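Microcement over old tiles in the kitchen, yes or no?
Renovation & Interiors > Floors and worktops

unnur_n
Hello all, first proper post from me. We bought a 70s bungalow in May and the architect (Edileuza Trindade, lovely woman, very keen on plaster) wants to run pale grey microcement across the kitchen floor and up the side of the island. The floor is 53 square metres of brown quarry tile at the moment. I love the look in magazines but my husband thinks it'll be like living in a car park. The quote from Mogensen came in at £3529 for materials only and I gulped a bit. Has anyone lived with it for more than a winter? Would you do it again?

furukawa_n
We've had it for four years and I'd do it again tomorrow! Ours went over tiles too. The one thing I'd say is get them to fill the grout lines properly first, two passes at least, or you'll see a ghost of the grid in low sun. Ours shows by the back door where they rushed it and I can't stop looking at it now.

Colour wise, go paler than you think. It dried a good shade darker than the sample board and we ended up redoing the utility. This is the sort of grey I'd aim for:
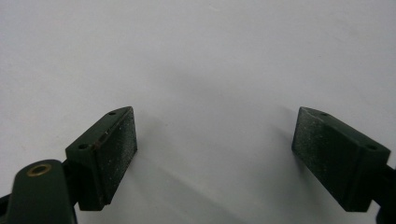 Pale grey with a bit of white in it, dark green against it

We've got bottle green cupboards so I was always going to like that combination, ha. With oak it can look a bit cold, you'd want warm bulbs.

asdis_h
Sorry to be the miserable one but I had mine taken up. It looked gorgeous for eight months and then the sealer started going in front of the sink. Olive oil, red wine, a lemon my son left sitting overnight, all of it marked. The fitter said I'd used the wrong cleaner. I'd used the cleaner he sold me.

If you want pale grey and no seams, look at poured resin. Or just big porcelain with a matching grout, which is what we've got now and I never think about it.

furukawa_n
@asdis_h was that a two part sealer? Ours was, and the lemon test was fine. I do think a lot of the horror stories are down to people getting a cheap topcoat.

asdis_h
Two part, yes. It's on the invoice. I'm not saying everybody's will fail, I'm saying don't let anyone tell you it's as tough as tile, it isn't.

G_Overgaard
I'm halfway between you two. We did the bathroom walls in it and they're perfect, and we did the hall floor in it and there's a crack running from the front door to the stairs. The house moves, the floor doesn't. @unnur_n is yours a solid slab or suspended timber? If it's timber I'd say no straight off, or at least have it stiffened first. We paid £600 for a chap to come back and patch the hall and you can still see it.

Also, and I know you didn't ask, 53 square metres of one pale surface is a lot. In the bathroom it's calm. In a big kitchen you want something dark to land your eye on.

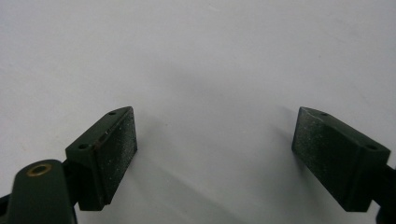 So I'd keep the floor light if you're set on it and then do the island side in something completely different, black stained ash or even a dark green tile. Running the same finish up the island is very much an architect's idea, I think it makes the thing look like it's grown out of the floor. Some people love that.

unnur_n
Thank you all, this is so useful (and slightly terrifying). It's a solid slab apart from the bit under the old larder, which I need to check. I hadn't thought about the join between the two at all!! Edileuza says a movement joint there would be fine and would "read as a detail". Hmm.

@furukawa_n who did yours, was it a local firm? And does it feel cold underfoot?

furukawa_n
A two man outfit called Furum, they only do floors. And yes a bit cold, but we put underfloor heating in a couple of years later in the snug and I wish we'd done the lot at once. Do it first if you're ever going to do it.

asdis_h
Seconding the heating, whatever you put on top. Ask for a square metre sample on a board as well and actually cook next to it for a fortnight. Spill things. If they won't make you one that tells you plenty.

G_Overgaard
Good idea that. And have the larder end looked at before you pay any deposit.

unnur_n
Board requested! Will be chucking beetroot at it all next week and I'll report back.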